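Toy basket

212 shares | 3 comments

A toy basket is an open container used to hold soft toys, most often small plush animals, in a home, a nursery or a waiting room. It differs from a toy box or toy chest in having no lid and in being light enough to carry from room to room. Most are woven from willow, rattan, seagrass or paper cord, though wire, felt and molded plastic are also used.

Shapes

Toy baskets fall into two broad groups. Deep baskets are round or square and stand on the floor. They hold large toys and blankets, and the toys at the bottom are seldom seen. Shallow baskets, also called tray baskets, are usually rectangular and sit on a shelf or low table. They hold a single layer of toys, or a layer and a half, so that every toy can be seen and picked up without digging.

The tray form comes from bread and laundry trays. Many have handles cut or woven into the short ends, which leaves the long sides plain and lets two baskets stand next to each other on a shelf. A handle of this kind is called a cutout handle. Raised hoop handles are found on older baskets and get in the way when a child reaches in from the end.
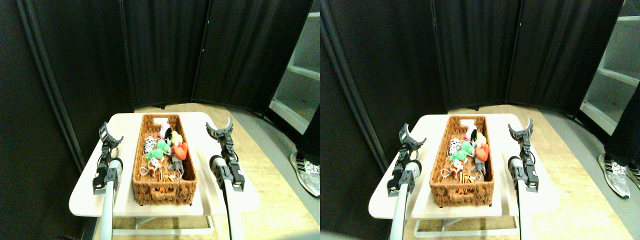

A long wicker tray basket with small plush toys, on a low white table.

Weaves and materials

Wicker is the name of the technique and not of any one plant. In the trade the word is used for almost any woven basket with stiff sides. Thick braided walls keep their shape when the basket is pulled by one end, and they have few gaps for small parts to slip through. Open weaves are lighter but catch on loose thread.

Willow baskets are stiff and can crack if they are kept near a heater. Seagrass is softer and holds a faint smell for the first few weeks. Paper cord is cheap and looks much like the other two from a distance, but it does not stand up to water. Cloth liners are sold for most sizes and are tied on through the handles.

Contents

The toys kept in a tray basket are mostly of the small sort, made to be held in one hand. Animals are the largest class, with cows, tigers, pandas and bears among the usual ones. Hearts, stars, fruit and other plain shapes are common as well. Many small plush toys are sold as bag charms or keychains and come with a loop of cord or ribbon at the top. These loops tangle with each other in a full basket, as do hang tags that have not been cut off. Some households cut the loops away and others leave them so the toys can be hung on a hook.

A collection is commonly mixed in age and origin. The inventory of the Grandby toy lending room, drawn up in June, listed 642 plush toys, of which 440 were small enough for tray baskets. The rest were kept in deep floor baskets and on open shelves.

Sorting and putting away

Small plush toys are sorted by color, by kind of animal, or not at all. Sorting by kind is the usual practice in lending rooms, where a missing toy has to be noticed. In homes the toys are generally put back as they come.

The standard way to sort a tray basket is to lift the toys out one at a time onto a clear surface beside it, then return them from the far end forward. A low table with rounded corners suits the job, being near a child's reach and free of sharp edges. 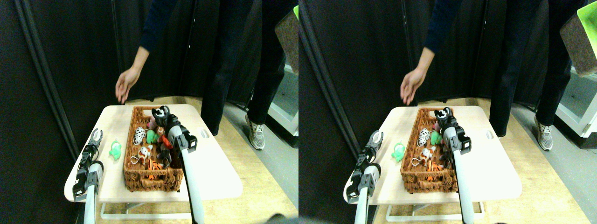 Jamshid Babaei has argued that sorting is mostly for the benefit of adults, and that a child who knows the basket can find the tiger in it whether or not the tiger is next to the other cats. His own practice was to leave the contents mixed and to change a few toys every month - a habit taken up in Grandby and later in Nasution.

Care

Woven baskets are dusted with a dry brush and wiped with a damp cloth. They should dry fully before the toys go back. Broken ends of cane are trimmed flush with the weave or tucked under the next strand. Plush toys can be washed in a mesh bag on a cool setting if the label allows it, and toys with beads or hard parts are cleaned by hand.

Trade

The Sokeck workshop has made tray baskets in two lengths since it moved out of bread trays, and sells 4,000 a year. Drultow makes a similar basket in paper cord with a flatter rim.

Last edited Aug 8, 2026

Comments (3)

marlow_k
The part about willow cracking is right. Ours sat by the radiator one winter and the whole rim went.

Tess
Does anyone know if the Drultow ones come with a liner? The shop page doesn't say.

oldpinetree
You should mention that paper cord sheds a bit at first. I brush mine outside before it goes anywhere near the toys.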